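Grudden Station Diary and Complaint Book

Daily diary and complaint register for police stations, posts and outposts. Bound, numbered and very hard to lose by accident.

The Grudden is a book in which things are written down in the order they happened. We mention this because a surprising number of stations own something similar and use it differently. Every page carries a printed serial number, the binding is sewn through, and a page taken out leaves a stub that an inspecting officer can see from the doorway.

Each entry has a line for the time, the name of the complainant, the officer who took it down and what was done next. The last column is the widest. Early buyers asked us to make it narrower and we have so far resisted.

Complaints are written in triplicate. The white copy stays in the book, the yellow goes to the supervising officer, and the pink is handed to the person who came in to complain, who is often astonished to get it. 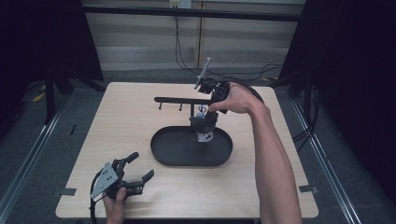

The pink copy has the station's telephone number on the back, along with the name of the next rank up. Stations may ask for this to be left blank. We will ask why, politely, and then print it anyway unless the order is signed by someone of that next rank.

Daiane Honorato designed the current layout after 13 years of reading station diaries for a living. She removed the box marked "Remarks", where she says most of the fiction was kept.

Details

Pages: 3000 numbered entries across 3 volumes
Cover: dark blue cloth, wipes clean of tea
Ruling: wide, for handwriting done at four in the morning
Spare carbon sheets: 2 packs with each set
Languages: English as standard, others to order

Also in the range

Brilta property room tags, with matching counterfoils
Adance duty roster, wall size
Yadav custody record, with room for the time of release as well as arrest

Ordering

Sets are sold to police departments, training schools and oversight bodies. Single volumes are not sold, as we had trouble with people wanting to replace only volume two. The June printing has sold out. Orders received by August 31, 2023 will be filled from the next one.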